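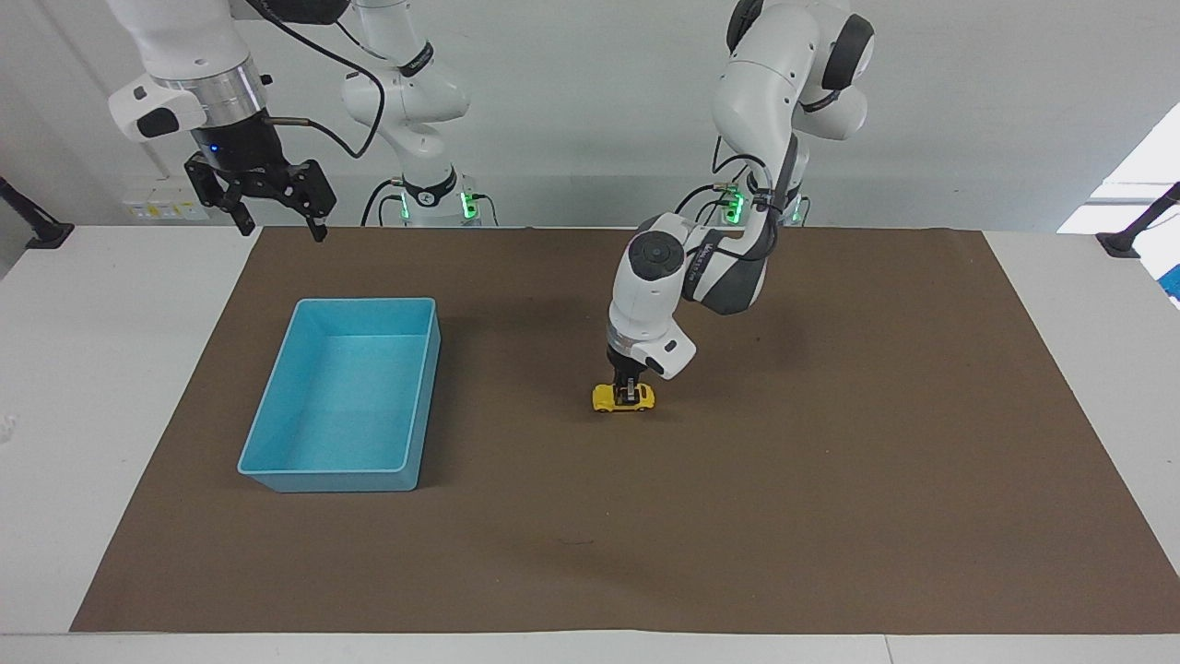 Jayanthi Salian has a new record coming, and I've already played the first single more times than I'd like to admit. The album is called Noltden, it's out in May on Indeck, and the song you can hear today is "Cieślak," which she says is named after the street where she rented a room while she was writing it.

If you came in with her last one, Itis, you'll remember all that hushed acoustic guitar (I wore it out on a long drive to my sister's place). This one's a lot louder! There's a drum machine right up front, a bass line that wobbles around like it's had a couple of drinks, and then her voice comes in way later than you expect — almost a minute and a half. I kind of love that she makes you wait.

Salian wrote over 17 songs for the album and kept 14. She recorded most of them at home and had a string quartet in for the last two, "Small Hours" and "Ferry Money." I haven't heard either one yet, so don't ask me.

The vinyl comes in a first run of 576 copies, with a lyric booklet she lettered by hand, and Indeck is taking preorders now. She's also playing a handful of small rooms the week it comes out, starting with a 162-seat theater in her hometown. Tickets aren't up yet, but the label's mailing list gets first crack at them. I signed up this morning.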